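# Project write-up: teaching a pair of grippers to put things together

Supervisor: Renata Baran
Group: Plevham

So when I picked this project I thought I'd be spending most of my time on the learning side (training runs, graphs, staying up too late watching a loss curve). I didn't! I spent it holding two grippers and moving small objects about on a table, again and again, and this report is mostly about that because it's where nearly everything I learnt came from.

## What we were trying to do

The plan was to collect enough two-handed examples for a model to copy simple tabletop jobs: pick a part up with one hand, steady something with the other, place it, let go. You hold a gripper in each hand and do the job yourself, and the marker cubes tell the software where each gripper is and which way it's pointing. No robot needed at this stage, which was the big attraction for me, as I'd used the arm in the Andholm lab last year and spent half my time waiting for it.

We set a target of 20 people-sessions before the end of September and ended up with 1,106 recordings. After checking, 221 had to be thrown out, and I'll get to why, because some of it was my own fault.

## How a session went

I'd start by setting the parts down in a new arrangement, press record, do the job at a normal speed, stop, and then shuffle everything for the next go. Renata was very firm about the shuffling. In my first batch I'd been putting things back in the same spots without noticing (you get into a rhythm and your hands just do it), and she spotted it straight away when she plotted the start positions. They were all in one little clump. That whole batch had to be done again, which was a bit painful.

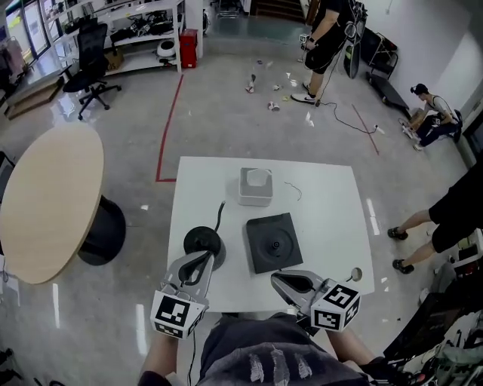
The other thing I had to unlearn was being clever with my fingers. With your bare hand you twist and nudge things into place without thinking, and with a gripper you've got open, closed and whatever your wrist can manage. I kept trying to rescue a bad grasp halfway through. After a while we agreed a rule: if you fumble it, carry on and finish, but say so in the notes, and then we'd decide later whether to keep it. Quite a few of the fumbles stayed in and I'm glad they did, as the model needs to see somebody recovering from a slip.

## Why recordings got thrown out

There were 3 main reasons:

- a marker cube turned away or hidden behind a wrist for too long, so the position jumped
- cables pulling on the gripper mid-move (mostly me, mostly when I'd turned round between goes)
- forgetting to stop recording, so the file had a long tail of me chatting

The first was by far the most common. We use the Uvano tracker and it's fine with a short gap, but if you lose the cube just as the jaws close then the most useful bit of the example is gone. I started keeping my elbows out a bit further, which looked daft and made my shoulders ache, but the later files were noticeably cleaner.

## What I'd change

I'd write the notes sheet first. Ours was the Bakhtiari template with extra columns bolted on as we went, so the early rows don't match the later ones and I lost most of an afternoon tidying them up. I'd also check files at the end of each session and not leave them in a heap.

Training is covered in the second half of the report, along with the plots of start positions before and after Renata's telling-off.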